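The Boltthorpe Street Letter
Item four: The lunch, again

The long lunch is back on for a Saturday in January, which means it is time once more to discuss potato salad.

For those who moved in since the last one: the street lunch began when somebody on the even side had a surplus of prawns and a broken fridge. It has since grown into a fixture with a roster, a wet weather plan and a grudge or two. We expect about 200 this year, up on last year, when the forecast was for 41 degrees and the sensible people went to the pictures.

The closure permit came through from council at 905 dollars, an amount that buys you the right to stand on a road you already live on. It covers the stretch from the Romard Lane corner down to the old Ornov dairy. Residents of the court are welcome to attend but can't park in it, and yes, this was also the case last year, and yes, the person with the boat trailer has been spoken to.

Now, the food. The system is supposed to be that odd numbers bring salads, even numbers bring something hot, and flats bring dessert. In practice the odd numbers bring potato salad, the even numbers bring sausage rolls, and the flats bring one pavlova and a great many opinions about it. Last January we had 18 potato salads. Several were very good. One had sultanas in it and went home at four o'clock as full as it had arrived, and we will say no more except that the dish is still on the hall bench with no name on the bottom.

Which brings us to labelling. Masking tape, underside, surname and house number. A biro won't do it, as it comes off in the esky. If your dish is precious to you, leave it in the cupboard and bring the ugly one. Nobody's nan was ever comforted by a notice on the hall door.

Table coverings go on at ten and get clipped at both ends. The wind comes up the hill at lunchtime every single year and every single year it is treated as news.
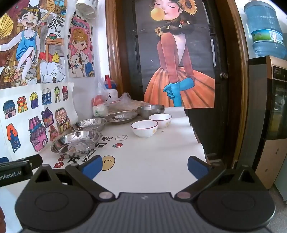
Pav wrote in to say that the odds-and-evens business is unfair to anybody who works a Friday night shift, that a hot dish can't be produced at eleven in the morning by a person who got home at seven, and that she would like it minuted that a bag of ice is a contribution. We don't take minutes, but she's right about the ice. Ice is the thing we run out of first and it is the thing people least like carrying. Anyone who turns up with two bags will be treated as though they had roasted a lamb.

While we're on the subject, a few other matters arising from the letterbox.

Yes, you may bring visitors. Please don't bring a netball team. If you're going to bring a netball team, tell us by the Wednesday so that somebody can get more bread.

No, there will be no assigned seating. It was tried. Two households on the odd side haven't exchanged a bin since.

The speaker will play from the Castellanos end this year, the other end having had its turn. Requests are taken on paper and mostly ignored. The same song about the same pub will be played at three, as is tradition, and those who feel strongly about it may like to be checking on their chooks at that time.

Vegetarians have asked, reasonably, for food that hasn't shared tongs with a chop. There will be a separate barbecue plate, and it will have its own tongs, with green tape on the handle. Please don't move the tongs. Please don't use the green tongs to turn a sausage "just the once". We know who you are, and so do the vegetarians.

Gluten free goes at the kitchen end, near the door. If you've made something and you aren't sure whether it's gluten free, it isn't. Put it with the rest.

On quantities. We worked out last year that people cook for the number of guests expected, each of them, as though no other household had been told. A lunch for everybody multiplied by everybody comes to a lot of coleslaw. Cook enough for your own lot and a couple of strays. If everyone does that there will be plenty, and if everyone doesn't there will be slightly more than plenty and the Romard Lane dogs will have another difficult Sunday.

Serving gear is always short. We own plenty of forks and hardly any spoons big enough to lift a salad, the latter having a habit of wandering off home in other people's bowls. Have a look in your third drawer. If there's a big slotted spoon in there and you can't remember buying it, it would like to see its friends. Shallow dishes are handy too, for lemon wedges, olives, sauce and all the other small things that otherwise get served out of the jar with a thumb.
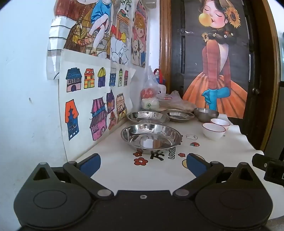

Steel dishes on the table. Olives welcome.

Chairs. The hall is lending us its folding ones, 26 of them, and they are for people who need them, by which we mean older residents, anyone holding a baby, and anyone whose knee has been mentioned to us more than twice. Everybody else brings their own. The collapsible camping kind are fine if you can still get out of one. The gutter is also fine and has good shade from noon.

Kids' races are at two, after the food has settled and before the sugar has. The egg and spoon will be run with boiled eggs. Parents' race is on if there is demand, though the ambulance bay outside the Ornov dairy must be kept clear for what we hope are unrelated purposes.

Pack up starts at four and is the part of the day at which the street becomes suddenly thinly populated. There are three jobs: tables, rubbish, and hosing down the patch near the barbecue. None takes more than half an hour if ten people do it, and all take until dark if it is the usual four. A sign-up sheet is on the hall door. At the time of writing it has one name on it, in pencil, and it looks like a child's.

If it rains we go into the hall and eat standing up. If there's a total fire ban the barbecues stay off and it's cold meat and whatever the odd numbers have brought, so somebody on the odd side might consider a green salad. Rocket, beans, a tomato. Anything.

Dishes from last year can be collected from the hall bench any weekday before six. The sultana one is at the back.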